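Rokex 手首カメラキットと Avimell 学習パイプラインの評価:布操作タスクにおける自己手マスキングの効果

2021年6月1日

五指ハンドの手首に小型カメラを載せ、その映像だけで布に触れる方策を学習させる。この構成を試すために Rokex の手首カメラキットを導入し、学習側には Avimell の模倣学習パイプラインを組み合わせた。本稿は両者の使用評価である。ハードウェアの出来よりも、Avimell が採用している「自己手マスキング」という前処理が実際に効くかどうかに重点を置いた。

評価の前提
ハンドは当方の既設品で、キットには含まれない。キットの内容はカメラ本体、手首用クランプ、USBケーブル、校正板、ドライバ一式である。クランプは手首径の調整範囲が広く、取り付けに加工は要らなかった。ただし締結ねじが二本しかなく、腕を速く振る動作を繰り返すと光軸がわずかにずれる。ねじ緩み止めを塗布してからは再校正の頻度が下がった。付属の手順書にはこの点の記載がない。

ケーブルの取り回しには不満が残る。コネクタが手首の回転軸側に出ているため、回内方向に大きく回すとケーブルが張る。当方ではL字の変換コネクタを追加して逃がした。Tindall の同種製品はコネクタが側方に出ており、この点では優れる。一方で Tindall は露光の固定がドライバ側からできず、学習用の収録には使いにくかった。

自己手マスキングとは
手首視点の映像では、画面のかなりの部分を自分の手が占める。指の姿勢は関節エンコーダから分かっているので、映像に写る手は情報としては冗長である。にもかかわらず、画像エンコーダは手の見え方に強く反応し、対象物の位置ではなく指の形から次の行動を推定するようになりがちである。模倣学習でよく問題になる因果の取り違えの一種と考えてよい。

Avimell の手法は、関節角とハンドの形状モデルから手の領域を投影し、学習時にその領域を確率的に塗りつぶす。常に塗りつぶすのではなく、試行ごとに塗る・塗らないを切り替える。推論時はマスクなしの映像をそのまま入力する。処理としては単純で、既存の方策ネットワークに手を入れずに使える。

実験条件
タスクは、垂直に垂れた布に指先を近づけ、面に触れた時点で停止するというものである。布は無地と柄物の両方を用いた。教示は遠隔操作で行い、条件ごとに62本を収録した。評価は各条件30試行とし、布の位置は試行ごとに手で変えた。停止判定には指先の触覚信号を用い、押し込み過ぎた場合と、触れずに止まった場合をいずれも失敗とした。

方策は行動を短い系列でまとめて出力する方式で、マスキングの有無以外は学習設定を揃えた。乱数の種を変えた再学習までは行っていないため、以下の数字は傾向を見るためのものと理解していただきたい。

結果
柄物の布では、マスキングなしの成功が30試行中14、ありの場合が27であった。無地の布では差が縮まり、それぞれ24と26にとどまった。

失敗の内訳も異なる。マスキングなしの方策は、布が教示時より奥にある場合に、指が教示時と同じ姿勢に達したところで止まる傾向があった。指の形を停止の手がかりにしていたと解釈すると説明がつく。マスキングありではこの型の失敗がほぼ見られず、残った失敗は主に押し込み過ぎであった。しわの深い箇所に接近したときに集中しており、触れる直前の距離推定がまだ粗いことを示している。

柄物の布で差が大きく出た点は、当初の予想と逆であった。模様が細かいほど画像特徴が増え、マスキングがなくても対象に注意が向くと見込んでいた。
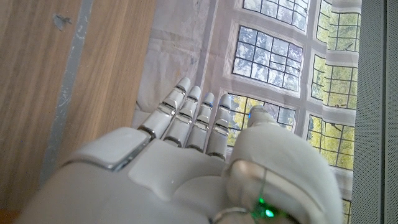 特に写真調のプリントでは、布面に奥行きのある景色が描かれているため、単眼の見えから面までの距離を求めるのが難しい。手がかりが曖昧になった分だけ、マスキングなしの方策は手の見え方への依存を強めたのではないか。確認のために画像エンコーダの勾配を可視化したところ、マスキングなしでは反応が指の輪郭に偏り、ありでは布の縁と折り目に移っていた。可視化手法そのものの信頼性には限界があり、これだけで機序を断定はできない。

形状モデルの精度の影響
投影する手の領域は、形状モデルが粗いと実際の輪郭からずれる。Avimell の既定では領域を外側に膨らませてから塗る設定になっており、膨張幅は画素数で指定する。既定値のままだと指先の間の隙間まで埋まり、指越しに見える布が学習時にほとんど残らない。幅を半分にした方が押し込み過ぎは減った。親指のようにカメラに近い部位はぼけて輪郭が広がるため、指ごとに幅を変えられると都合がよいが、現版の設定項目にはない。

計算コスト
マスクの生成は学習前に一括で済ませられる。当方の作業機では全教示分の処理に37分かかった。学習時間そのものの増加はおおむね無視できる範囲に収まり、推論側の遅延は変わらない。Cedik の背景置換による拡張も同じデータで試したが、前処理に一晩を要し、柄物の布での成功は30試行中21であった。両者の併用は未検証である。

細かい不満
設定ファイルの書式が前処理と学習で異なり、関節名の並びを二か所に書く必要がある。並びを誤ってもエラーにはならず、別の指の位置が塗られたまま学習が進む。マスクを重ねた画像を書き出す機能はあるので、学習を始める前に数フレームは目視で確認した方がよい。文書は英語のみで、座標系の定義に図がない。

評価
Rokex のキットは、画質と露光制御に関しては学習用途に足りる。クランプとコネクタ位置は改良の余地が大きく、手首を大きく回すタスクには現状では勧めにくい。Avimell のパイプラインは、手首視点のみで学習する場合に導入する価値がある。外部カメラを併用できる環境での利得は今回測っていない。

10月に予定している次の収録では、膨張幅を三水準に振り、布を揺らした状態での停止精度を測る。光軸ずれについても、収録の前後に校正板を撮影して量を記録する。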